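Two baptisms for the same child, 6 months apart. Which one do I trust?

Posted by Adoración Cantero
Sep 3, 2024

Hi all! I've been working on my mother's side for a couple of years and I finally found my great-grandfather, Tomás Casado, in the parish books. I was so happy I called my sister in the middle of her dinner. Then I kept scrolling (of course) and found him again.

The first entry is in November 1871. Tomás, son of Manuel Casado and Josefa, no last name given for her, and the godmother is the mother's sister. The second is in May 1872, same parish, same father, mother written as "María Josefa," and this time the paternal grandparents are listed too. The margin of the first one has a tiny note that I can't read at all, maybe two words and a squiggle. The family never lived anywhere else as far as I know, and his gravestone only gives the year he died.

I've checked the marriage book and he says he is 24, which fits either one if you squint at the date of the wedding. I don't want to enter the wrong birth date in my tree and have it copied into everybody else's by next year. Has anyone run into this? Is it one boy or two?

Ankica Stan

Oh, I love these! I had almost the same thing in my Croatian lines and it took me a whole winter, but it was so worth it.

My first guess is two boys. When a baby died, parents very often gave the next one the same name, and people forget how common that was. Six months is too close for one mother to have had both at full term, though, so before anything else look at whether the entries give a birth date as well as a baptism date. Lots of priests wrote "born yesterday" or "born on the 3rd of the current month," and it's easy to skip right over it when you're hunting for names. If the May entry says the child was already some months old, you may have one boy after all.

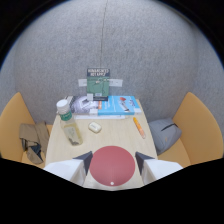 Then go straight to the burial book and read it from November 1871 to the end of 1872. Don't rely on the index. Infants were sometimes entered only as "párvulo, son of Manuel Casado" with no first name, and an index will drop those every time. I went through 300 burials for my Stan family and found the one I needed squeezed in at the bottom of a page, between two entries from the following week!

That little margin note could be the key to the whole thing. In some parishes the priest wrote a cross or a word for "died" next to the baptism when the child was buried. Post a crop of it here and put the word "margin" in the title, there are some wonderful readers on this site.

Ezequiel Calvo

its probably just the same kid baptized twice, my grandfather had that. first at home by the midwife because he looked weak and then in church. I would go with the older date

Montserrat Cuesta

Ezequiel's idea is a real possibility, so don't rule it out. An emergency baptism at home was usually followed by a church ceremony for the holy oils, and the second entry will often say so. Look for "sub conditione," "agua de socorro" or "suplidas las ceremonias." A gap of six months would be long, but I've seen longer in mountain parishes where the road was bad.

There's a third option that I'd check first, and I'm excited for you because it could open up a whole new branch: two fathers named Manuel Casado. Cousins with the same name living two doors apart were everywhere. Your second entry names the paternal grandparents, so find the baptisms of Manuel's other known children and see whether the grandparents match. If they don't, your María Josefa is somebody else's wife and you've just met the cousins!

The marriage age won't settle it. I've compared 95 grooms in my own parish with their baptisms and a good share were off by a year or more. The marriage file is much better if it survives, as it may include a copy of the groom's baptism, with the date and folio. Ask the diocesan archive for the "expediente matrimonial" and give them the date and both names.

Until then I'd enter just "1871 or 1872" and attach both records with a note. You can fix it later, and anyone copying your tree will at least see the question.

Adoración Cantero

Thank you all so much! I went back and the May entry does say "born the day before yesterday," so he wasn't an older baby. I'm starting on the burials tonight, and I've written to the archive about the marriage file. The margin crop is posted now, under Handwriting Help.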